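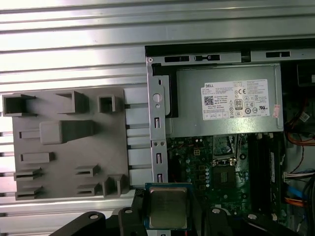 Changing the processor in an old office desktop is a small job, but you should do it slowly. Put the case lying on its side on a table with good light, so the motherboard faces you. My case is a Dell, with the silver power supply in the upper part and the green board below it. Before the new chip comes near, the socket should be empty and its metal bracket raised, and the chip should be held with the silver top facing up.

## Before you start

- Shut down the computer, pull out the power cord and press the power button one time.
- Touch bare metal of the case with your hand.
- Check in the manual that your board accepts the new processor. My friend Darnell Lindgren did not check, and he had to send his back.

## Put in the processor

1. Hold the chip only by its edges. Do not touch the underside.
2. Find the small triangle on one corner of the chip and the matching mark at the socket.
3. Lower the chip straight down. Do not push and do not slide it. If it does not sit flat, lift it up and look at the corners again.
4. Close the bracket and lock it as your manual shows. On some boards this needs more force than you expect.

## Paste and cooler

Clean the old paste from the cooler with a lint-free cloth and a little isopropyl alcohol. Let it dry. Put one drop of new paste, the size of a small pea, in the middle of the metal top.

Set the cooler on and tighten the screws crosswise, a few turns each. Connect the fan cable before you close the case. I forgot this in August and got only a fan error on the screen.

At the first start, go into the BIOS setup and read the processor name and the temperature.

Kenji Tran, 2019-09-14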